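The rooms came first. Before Satus would put an arm into a furnished rental unit, we had to show that it could put things back without breaking them, and the cheapest place to show that was in simulation. I have worked on the reset line at Renska for 5 years, the last one mostly at a desk, and these are my notes on how the desk part happened.

Reset is the work between one guest and the next. Objects go back to drawers, shelves and tables. Linen and cleaning are separate crews. In February the company had 238 units on the reset list, and each had a sheet that said where every object lived. The sheets were written by the people who did the work, which is why they contain lines such as "remote: where you would look for it."

A planner cannot use that line. Hatice Oral and I spent most of the winter converting the sheets into positions and tolerances. A bowl on a side table got a radius. A drawer got an open limit and a closed limit. Anything long and thin got its own class, after the early runs treated every rod as if it could be held anywhere along its length.

The simulated rooms are built from a shared set of furniture and clutter. Colors are assigned by the generator, and the taste is the generator's too. A run is reviewed from more than one viewpoint: one close to the fingers, one from the top of the body.
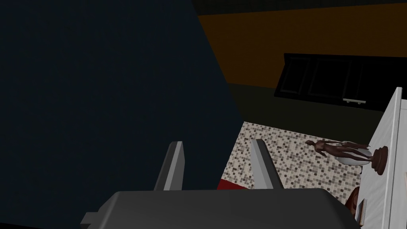
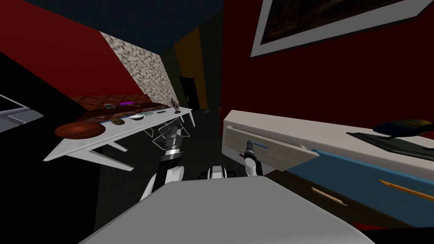
Review is now its own job. A run is flagged when the planner's confidence drops below the threshold, and a person decides whether the grasp was acceptable, whether the object was in the wrong class, or whether the sheet was wrong. Of the first 771 flags, 96 were sheet errors. I had expected fewer, having written a good number of those sheets myself.

Three things changed for the crew.

Pace. Reset used to be paid by the unit. Review is paid by the hour, and Freya Sugden had the rate set at the top of the old crew scale. That took two meetings and one draft that went back.

Vocabulary. Halima Chege can reset a unit faster than I can read its sheet. Asked why she sets a heavy figurine down before she closes the drawer next to it, she needed an afternoon to put it into words. It is now a rule in Lahlou, our task editor, under the heading "order of operations, shelves." Her name is in the change log. I asked for that, and I would ask for it again.

Hands. Review is sedentary. Two of us have traded sore knees for sore wrists. Nazmiye Aksoy rotates between review and the units, half a shift each, and reports that the mix is better than either one alone. The rotation is not policy yet.

I do not have a settled view on headcount. Nobody on reset has been let go. Two people left and were not replaced, and I count that as an effect of the project even though it is reported elsewhere.

Open items, mostly for my own use: the drawer limits are still entered by hand; Lahlou does not accept two names for one object, so "tray" and "key tray" are separate entries; and the Vadum units have built-in shelving that matches none of our templates. Hatice has the measurements for the first floor there. I am doing the second floor next, with a tape and the old sheets.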